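Armchair

An armchair is a seat for one person with a back and a support for each arm.
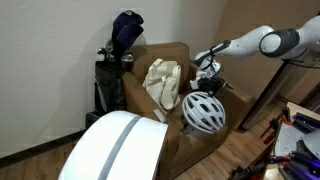

Name and basic form

The word is as plain as the object: a chair, with arms. What separates it from a dining chair with arms is mostly bulk and softness. An upholstered armchair has a padded back, a padded seat and two armrests that are usually wide enough to hold more than an elbow. Some backs are tall and winged, some are low and curved, and many of the most loved ones are simply big rounded blocks that look as if they have been sat in forever.

Coverings

Armchairs are covered in woven cloth, velvet, corduroy, leather or one of the many leather-like materials. Smooth coverings wipe clean easily and catch the light in a lovely soft way, especially in brown, a color that has stayed in use through every change of fashion. Fabric is warmer to the touch in November and holds a cushion in place better. Smooth upholstery lets things slide – a bag set upright on the seat tends to slump by evening.

The armchair as a resting place for things

Few pieces of furniture are as generous as an armchair near a door. It is the right height to drop something on without bending, the arms keep small items from rolling away, and the back gives a bag something to lean on. Cloth bags, bike helmets, scarves, library books and mail all end up there. In some homes the chair is hardly ever sat in during the week and is cleared only for guests.

The habit was the subject of a cheerful household survey by Lăcrămioara Sandu, published by the Marino Home Study on 2020-09-21. Sandu visited 33 homes in Mirkberg and listed every object found on a seat, 628 in all. Bags made up the largest group, and outdoor headwear, bicycle helmets included, came next. Her notes are a delight to read, particularly the pages on what people call the chair. "The landing" and "the shelf" both appear, and one family in Vuseck used "the other closet."

Bicycle helmets deserve a word of their own. They are light but bulky, the rounded shell does not stack with anything, and the straps tangle on hooks. A wide seat suits them very well. Placed with the vents up, a helmet sits steadily on a cushion and is easy to grab on the way out.

Placement in a room

An armchair is often set at an angle in a corner, which softens the meeting of two walls and leaves the seat facing the middle of the room. The space behind it is handy for a floor lamp. On wood floors, felt pads under the feet prevent scratches, and a small gap between the back and the wall saves the paint from rubbing.

Hacer Demirtaş, in her booklet Corners (Rerevis, 400 copies), argues that the corner chair is the best seat in any house, with a wall at each shoulder and a view of everybody coming in. She also recommends a basket beside it, so that the bag and the helmet have somewhere to go when a person wants to sit down.

Care

Smooth upholstery needs a soft, slightly damp cloth and a dry one after it. Crumbs collect where the seat meets the arms and are best reached with a narrow vacuum nozzle. Buckles, zippers and keys can mark the surface, so hard items are better kept off bare leather.

See also: Bench; Coat rack; Entryway; Recliner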